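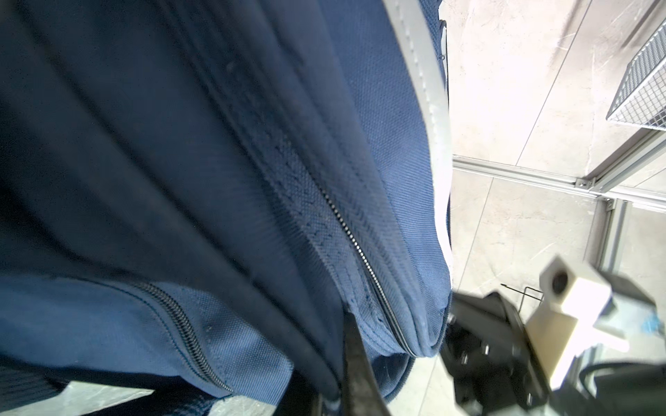 Blue bag, black zips

Thread: Picking shares out of a hat, five months on

mossybank
Evening all, and thank you for putting up with me since my first post in December. For anyone who missed it, I put 576 pounds into five companies drawn out of a hat by my grandson, and the same again into five I'd chosen myself after a good deal of reading (and a great many biscuits). The hat is winning. Bolov is the one that's done it, and I only put the slip in because I liked the name! My own favourite, Chauvin, has done nothing but sulk. I'm beginning to wonder why I bother with annual reports at all.

tuppenny_rice
Lovely to hear how it's going, mossybank, I'd been meaning to ask. I'd be careful about reading too much into it though. Five shares is a tiny handful and one good one will carry the rest along. What does the hat lot look like if you take Bolov out?

mossybank
Ah. Slightly down, now I've done the sum. Skakden is flat and Benine has slipped a bit. Still, you can't take out the winner just because it spoils the argument, can you?

greyheron
No you can't, and I'm with mossybank here. The whole point of the hat is that it'll pick up something a sensible person would have talked themselves out of. I read through Benine's accounts for three evenings, bought it, and lost 30 per cent. A hat would have saved me the evenings at the very least.

tuppenny_rice
But it would have picked you Benine too, greyheron, it's in mossybank's hat portfolio! I do take the point about time, I really do. I just think if you don't want to do the reading then a plain cheap tracker is kinder on the nerves, and you get the odd Bolov thrown in along with everything else.

lanternjaw
Disagree with the pair of you, in a friendly way. Run the draw 100 times on paper using old prices and see how many beat the tracker. I did this one wet weekend and the spread was enormous, some wonderful and some dreadful. One draw tells you next to nothing.

greyheron
That's fair, but it takes all the fun out of it.

mossybank
Well, I like the sound of the paper version, and I know a small boy who'd happily draw slips all afternoon. lanternjaw, did you put the slips back in after each go or leave them out? And do you count the dividends? I've been leaving mine out on both sides.

lanternjaw
All back in once you've drawn your five, then a good shake. And yes, do count the dividends, Chauvin pays a decent one so your own picks may look a bit better for it.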